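Fiorella Parisi
27th October

Thread on hydronic balancing in old two-pipe radiator systems. I get the same question every heating season: the rooms near the boiler cook and the far ones never warm up. A bigger pump is usually the wrong purchase.

Water takes the easy path. In a two-pipe layout each radiator is a parallel branch, and the branch with the lowest resistance gets the most flow. The first radiators on the run will take all they can get unless something restricts them.

The restriction is the lockshield valve, the one under the plain plastic cap at the opposite end from the thermostatic head. Installers often leave it wide open. On the Russo valves I see most, fully open to fully closed is a bit over three turns. 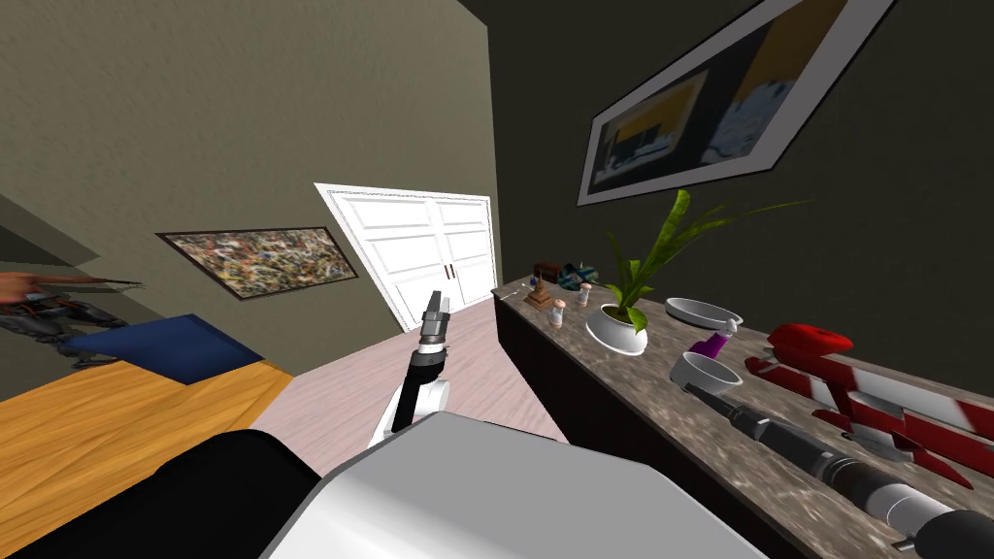

Before touching a lockshield, bleed every radiator and check system pressure cold. Air in a top corner looks just like low flow if all you have is your hand on the metal. I lost most of a morning to that in April.

Then open all thermostatic heads fully, or take them off. A head that is throttling will make your readings useless.

Tools: a clip-on pipe thermometer with two probes, a small adjustable wrench, masking tape, a pencil. Infrared guns read badly on bare copper and chrome. If an IR gun is all you have, put matte tape on the pipe and measure the tape.

Order matters. Start from a cold system, switch on, and write down which radiator warms first, second, third. That is your working order. It often does not match the floor plan, as pipes under old floors go where the joists let them.

At the first radiator, close the lockshield, then open it a quarter turn. Wait for the supply and return readings to settle. You want a drop across the radiator close to the design figure for the boiler. Adjust by an eighth of a turn and wait again.

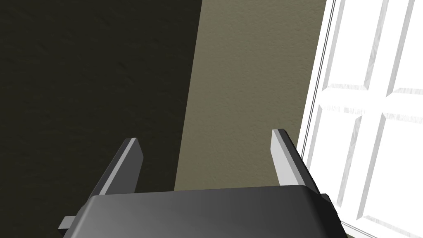 Last edited 27 October

The waiting is the slow part. A cast iron column radiator holds a lot of water and metal, and reading it early gives you a drop that is too large. You open the valve, it overshoots, and you go back and forth.

The job that prompted this thread: 43 radiators on one loop, a Mitel circulator set to its highest fixed speed, noise complaints on the ground floor. After balancing, we ran the pump on its lowest setting and the far branch still came up to temperature.

Pump power went from 200 watts to 86 watts. That is the electrical side only. I don't have a full season of gas data and won't guess at it.

Write the final position of each lockshield on tape on the back of the radiator, in turns from closed. The next person to remove one for painting will need the number.

If one radiator stays cold with its lockshield fully open and the others set, suspect sludge or a stuck pin in the thermostatic valve. Check the pin first. It takes a minute.

One-pipe systems are a separate subject. Don't apply any of this to them.

© Fiorella Parisi. Back to top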